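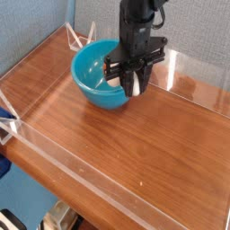 *Turquoise bowl on the wooden table*

**How do I write a short bio for a new reggae artist?**

Posted by Roscoe Lyons, 03/07/2019

My cousin Demetrius Szabo sings as Tunar and he just finished his first EP, 5 songs, and I love every one of them! He asked me to write the bio for his page. I have 800 characters to fill. Do I start with where he was born, or with the music? He moved twice as a kid and sang in church before any of this.

**Lyle Bellamy**

Music first! Open with the name he sings under and what he sounds like, then go back to the church choir - that part is gold. I did one for a singer called Lellero and kept her school years down to a single line. Write it as "he" all the way through, and put the EP title near the top so people can go find it.

**Kenji Holloway**

just put where hes from and the songs, people skip the rest. good luck to him!!

**Dwayne Szabo**

Demetrius is my brother, so I'm biased, but please mention the October show at Gruvow! He sang to 165 people and they wanted two more songs. Also it's Szabo with a z - the flyer got it wrong.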